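Product Review: Sekdale Small Drawer Unit
Prepared by Sadia Janjua, Furnishings Review Desk, Minhas
3/17/20

The Sekdale is a compact unit with one working surface and a pull-out drawer, sold through the Prundport contract catalog for break rooms, reception areas and small offices. This review considers its use as a refreshment station, the purpose for which most of our member offices have requested it.

The top has a dark, glossy finish. It gives the unit a more formal appearance than its price would suggest, but it reflects overhead lighting strongly and should be placed with this in mind. Fingerprints were noticeable by the end of each working day and came off with a dry cloth.

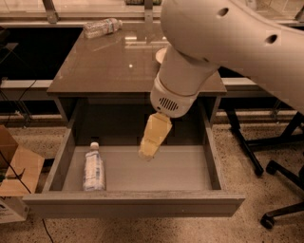

Drawer depth is the stronger point. A standard water bottle can be stored upright, so labels face the user and caps are easy to reach. The floor of the drawer is smooth and wipes clean quickly. It has no dividers, however, and a single bottle placed near the side wall may tip if the drawer is closed with force. Offices intending to store fewer than five bottles should consider an insert. The Curkance tray, sold separately, fits with a small gap at the back.

The drawer opens well toward the user and remained level under a load of some 40 pounds. We opened and closed it 400 times over 2 weeks and recorded no change in its travel. The front panel is less durable - its edges mark easily, and a matching repair pen is not supplied.

Surface space is adequate for a bowl, a bottle and a few packaged items. Larger equipment, such as a coffee maker, would leave little room for serving.
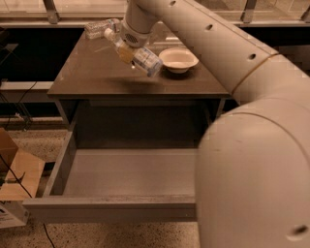
Bottle, bowl and clear package at the top surface, drawer open.

The unit is recommended for light use in shared spaces. Buyers who expect heavy daily traffic should ask the supplier about replacement drawer fronts before ordering.

Contact the Review Desk | Copyright 2020 Minhas. All rights reserved. | Back to top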